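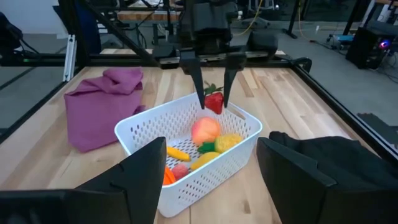
Toy produce in its basket, Wirnell branch play corner.

Progress report to the Bassey Fund, September
Wirnell Toy and Game Library

Loans reached 1,048 for the period, which is more than we promised you and more than our shelving was built for. The shelving has made its feelings known. Two brackets in the puzzle aisle have been replaced and a third is being watched.

Membership

We signed up 100 new households against a target of 100. I would like to claim careful planning, but the last family joined at ten to five on closing day while looking for the restroom. They have since borrowed a marble run and renewed it twice.

Catalog

The move to the Stendier lending software is finished, apart from the parts that aren't. Barcodes scan, reminders go out, and late fees are switched off as agreed. The system still lists every jigsaw as "book, large." Stendier has opened a ticket about this and closed it again. We have opened another.

Missing pieces

You asked for more detail on losses. We had 25 items come back incomplete, and 11 of those were made whole within the month, mostly by parents checking under the couch after a polite phone call. The rest are board games short a die or a pawn — we now keep a jar of spares by the desk, so expect some mismatched armies.

Pretend food remains popular with the under-fives and goes out by the basket. It comes back by the basket too, though not always with the same contents.

Budget

Spending is on track except for batteries, where I was optimistic. I'd like to move the unspent printing money across to cover them. Please confirm by email if that suits you.

Next period

Evening hours start once the side door has a lock that works from both sides. The locksmith has been out to look at it and was impressed.

Tyson Marchand
Library Manager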